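Portes ouvertes chez Fomiditz : j'ai passé l'après-midi avec des bras robots (et des fraises en plastique)

Publié le 04/02/2026

Je vous avais promis un petit compte rendu de la visite chez Fomiditz, alors voilà ! L'atelier ouvrait ses portes au public pour la première fois depuis son installation dans l'ancienne imprimerie de la rue des Tanneurs, et je dois dire que je m'attendais à trois stands et une plaquette sur papier glacé. Eh bien non, on entre par le quai de livraison, on vous colle un badge sur le pull et on se retrouve direct au milieu des tables de travail. Il y avait du monde, beaucoup de familles, pas mal de lycéens venus avec leur prof de techno, et une file d'attente assez décourageante pour les crêpes.

La démonstration que je voulais voir, c'était celle du projet Nultine, le programme maison de rangement et de manipulation d'objets de cuisine. On y passait par petits groupes, deux créneaux par heure, et j'ai eu le dernier de l'après-midi.

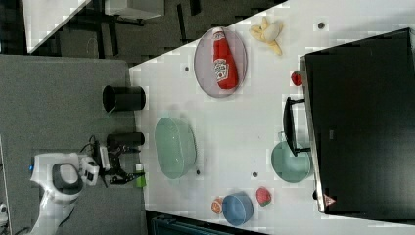
Nultine, pour ceux qui n'ont pas suivi, c'est le projet qui occupe l'équipe depuis juillet. L'idée est d'apprendre à un bras à saisir les choses qu'on a tous chez soi, avec leurs formes pas pratiques du tout. Sur la table, ça donne un joyeux mélange de dînette et de vraie cuisine : une bouteille de ketchup couchée sur une assiette ovale, une banane jouet à moitié épluchée, un grand bol vert menthe et une casserole assortie au long manche noir. Ma nièce aurait adoré ! L'ingénieure qui nous guidait a expliqué que les aliments en plastique leur rendent service (ils ne s'abîment pas, et on peut les garder d'une semaine à l'autre), mais que la vaisselle leur donne bien plus de fil à retordre. Un rebord fin, une anse, un manche, chaque objet demande sa propre façon de le prendre, et une prise réussie une fois peut rater la suivante si l'objet est posé un peu autrement.

J'ai demandé combien d'essais ils avaient déjà enregistrés, et on m'a répondu 1327 prises depuis le début du projet, toutes relues une par une. Relues, oui, par des gens, devant un écran. J'avoue que je n'avais pas imaginé cette partie du métier, et c'est celle qui m'a le plus intéressée. Une étudiante en alternance nous a raconté qu'au bout de quelques jours elle regardait sa propre passoire d'un autre œil en faisant égoutter les pâtes.
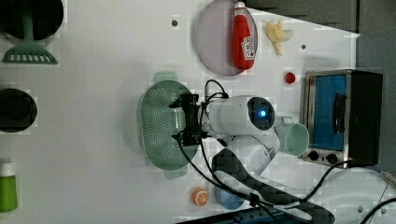 Côté partenaires, Strickland tenait un coin consacré à la sécurité des ateliers, plus sérieux mais bien fait, avec un grand plan au sol où les enfants pouvaient tracer les distances à respecter. Esico, qui forme les techniciens de maintenance du secteur, était venu présenter sa prochaine session : quatre places encore libres, dossier à retirer à l'accueil. Si vous avez un ado qui démonte tout à la maison, pensez-y, les formateurs prenaient vraiment le temps de discuter.

Petit bémol, le son. Quand plusieurs groupes passent en même temps dans un hall pareil, on perd une phrase sur deux, et les gens du fond se contentaient de tendre le cou. Un micro ferait du bien. Et j'aurais aimé que les créneaux durent plus longtemps, on commençait tout juste à poser les bonnes questions quand le groupe suivant est arrivé.

D'après l'accueil, environ 56 personnes s'étaient inscrites à la démonstration Nultine, sans compter les curieux qui se sont glissés derrière. Fomiditz réfléchit à une deuxième date avant l'été, avec inscription sur place ou par téléphone. Dès que j'ai le jour et les horaires, je les mets sur le site. Prévoyez un pull, le hall n'est pas très chauffé, et garez-vous plutôt derrière la salle des fêtes, le parking de l'atelier était plein dès l'ouverture.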